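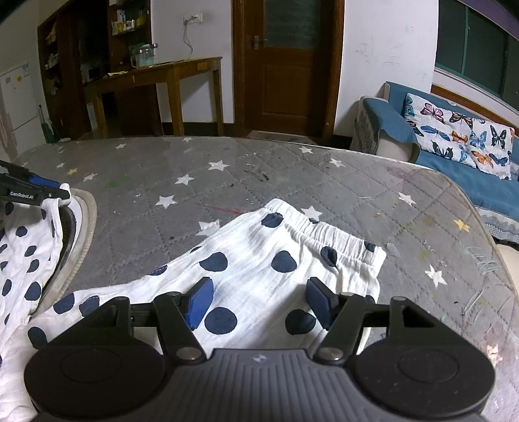

4.2 Folding of lightweight printed garments

Figure 3. White pants with navy polka dots, laid diagonally on a gray quilted mattress.

Elastic-waist pants were treated as a separate class from flat-waist pants. The gathered band shortens the top edge of the garment, so the two legs cannot be aligned by matching the waist corners alone. In Figure 3 the band shows fine pleats, and the crinkled fabric leaves visible folds. The Clandon set contains 74 garments of this class, folded in 12 sessions.

Each fold was scored on 4 measures: leg overlap, waist alignment, final area and residual creasing. Creasing was the least reliable of these. On plain cloth it can be read from shading, but on dotted cloth a crease often shows first as a broken or narrowed dot. Dots of different sizes make this cue weaker — a small dot and a partly hidden large one may look alike.

The surface also matters. A quilted cover gives more grip than a bare table and holds a leg in place during the first fold, but its seams can print through thin fabric. Scores for quilted and flat surfaces are therefore listed separately in Table 5.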